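Robots Take On the Grocery Basket, Slowly

31 May 2018

Putting vegetables in a basket is a job most people do without thinking. For a robot arm it is still a fair amount of work, and a small company called Sovwood has spent the spring trying to find out how much.

Sovwood tests arms and hands for firms that want machines to do light chores in homes and small stores. Its current list has 13 jobs on it, from folding towels to packing produce. The produce job sounds simple enough: pick up each vegetable, move it to a wicker basket, set it down without bruising it.

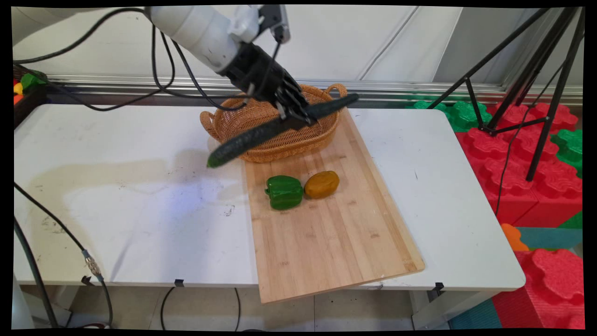
Long items are among the harder ones, according to Ewan Jardine of Sovwood. A cucumber gripped away from its middle can turn in the fingers, and a basket with tall handles leaves fewer ways in. Peppers bring their own trouble. They are light and slick, and a hand that closes too hard will crack them.

The company logged 539 attempts at the produce job between March and the end of last week. It has not said how many went well, but Jardine said the arm remains far slower than a person and still needs someone close by.

"We're happy with single items," he said. "A whole bag of shopping is a different matter — things roll, things lean on each other, and the arm has to plan again each time."

Sovwood does not expect to offer a home machine soon. Jardine put it at 10 years before an arm could be left alone with the groceries in an ordinary kitchen. Stockrooms may come first, he said, where the shelves stay put and the same goods arrive every day. 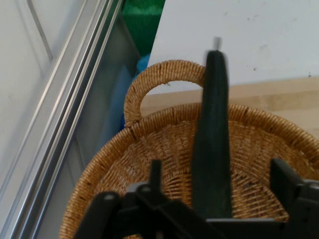 Levchenko was less patient, saying that a store with six workers on a shift could use a slow machine now, provided it ran overnight and did not damage the stock. Price would matter more than speed, Levchenko added.

Sovwood plans to move on to towels next month.

Recent items
Isach opens second repair shop
Bondidance sets summer class times
Self-checkout lanes: what shoppers told us

We use cookies to improve your visit. By staying on this site you accept our use of cookies.

Contact us | Copyright 2018 | Back to top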